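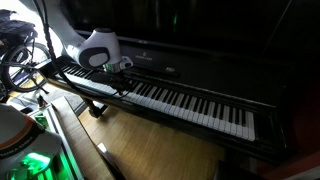
How does a piano make its sound?

Hello again! Last time I wrote about why bells ring, and Emrys Hughes wrote in to ask if I could do pianos next. Good choice, Emrys. I've played the piano since I was six (badly at first, and still a bit badly now) and I love poking about inside them.

So, a piano looks like a big box with a row of black and white keys along the front. All the clever stuff is hiding behind the wood. When you press a key, your finger doesn't touch anything that makes a note. The key is a kind of seesaw. You push your end down, the other end goes up, and that sets off a whole chain of little levers.

At the end of the chain there's a hammer. It's a small wooden one with a thick coat of felt on its head, a bit like a woolly hat. The hammer flies at a string, bonks it and bounces straight off again. It has to get out of the way quickly! If it stayed pressed against the string you'd hear a dull thud and no music at all.

What is the string doing?

It's wobbling. Really, really fast. We call that vibrating. The wobbling string shakes a big sheet of thin wood called the soundboard, the soundboard shakes the air, and the shaky air travels into your ears. A string on its own is surprisingly quiet. Try twanging an elastic band in mid-air, then stretch it over an empty tissue box and twang it again. Much louder! The box is doing the soundboard's job.

Most notes have two or three strings each, all tuned the same, so a piano has more than 200 strings packed inside it. The low notes have long, fat strings wrapped in copper, and they wobble slowly. The high notes have short, thin ones that wobble like mad.

Why are the black keys in twos and threes?

My first teacher, Myfanwy Lloyd, told me to think of them as signposts. Without them you'd have one long row of white keys and no idea where you were. Find any group of two black keys, and the white key just to the left of them is a C. It works all the way up and all the way down. The pattern repeats every 12 keys, and each time round the notes have the same names, only higher.

What do the pedals do?

Every time you let go of a key, a soft pad called a damper drops onto the string and hushes it. (The very highest notes don't have dampers, as they fade away so fast by themselves.) The pedal on the right lifts all the dampers at once, so everything you play keeps on ringing. It's lovely for slow tunes - and a dreadful muddle for fast ones.

Something to try

If you know someone with a piano, ask a grown-up to open the lid at the top. Keep your fingers out and just look. Press one key slowly and see if you can spot its hammer move. Then hold down the right-hand pedal and sing a loud "aaah" into the top. Stop and listen. The strings will hum your note back to you!

Next time it's drums, so start saving your biscuit tins.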